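**Can a machine do the small sorting in a workshop yet?**

**benchdrawer**
28th April

Good evening to all. I have a small repair shop in Lougher with 2 employees. Every Friday one of us must sort the parts which are left on the bench, mostly pins, sleeves, washers and short rods. It takes most of the afternoon. A salesman from Giluveck told me that an arm can do this work now. I would like to hear from people who have tried it, and please also the bad experiences.

---

**halfturn_left**

Tried one for 11 weeks at our place in Drestovdale. If every part came in the same orientation it was great. Tip a mixed bucket on the table and it spent its life poking at rods that had rolled up against something. We sent it back.

---

**mopandbucket**

My Grukard does the floors at home and I love it to bits, but I still pick up the socks first (and the charger cables, learned that one the hard way!). So I'd say "yet" is the right word in your title.

---

**benchdrawer**

Thank you both. @halfturn_left, was the problem the gripper or the software? The salesman says that the software is now a different thing completely.

---

**halfturn_left**

Bit of both. Thin round stuff lying flat on a hard surface is nasty for two fingers whatever you run on it. And salesmen have been saying that since I had hair.

---

**keyway26**

Disagree with halfturn. We log every pick, and over the last month it was 1,621 picks with 26 that needed a person. Mixed shapes too. Lighting and a decent tray got us most of the way there.

---

**halfturn_left**

Mixed shapes how? Dumped in a heap or spread out nicely on a mat? Those are two very different jobs.

---

**keyway26**

Spread out by a vibrating plate. Fair point. Still counts as sorting in my book.

---

**mopandbucket**

So a machine tidies up for the machine that tidies up :)

--- 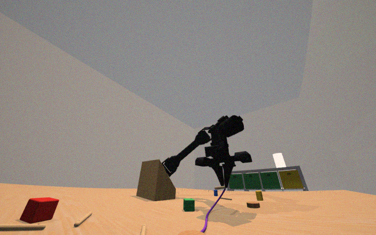
**slowfeed_ansgar**

I come to this from the simulation side, and English is not my first language, so please excuse if something sounds hard.

I think you both are right, but you speak about different work. The blue cylinder under the fingers is standing upright, and such a part I would call friendly. The thin dowels on the floor are the ones which I would worry about. They lie in different directions, and one is close beside the red block, so the fingers have less space on this side. If a simulated arm can put everything into a tray with green and yellow compartments, I am glad, but I do not yet promise to anybody that it will do the same with oily pins.

To benchdrawer I would say: ask Giluveck for a trial with your own parts. Bring them in the same box in which they lie on Friday and pour them out yourself. Do not allow that somebody arranges them before. Write down how many times a person must help, and how long each help takes. In my opinion the second number is more important, and it is usually missing in the brochure.

For the household I am less hopeful than for the shop.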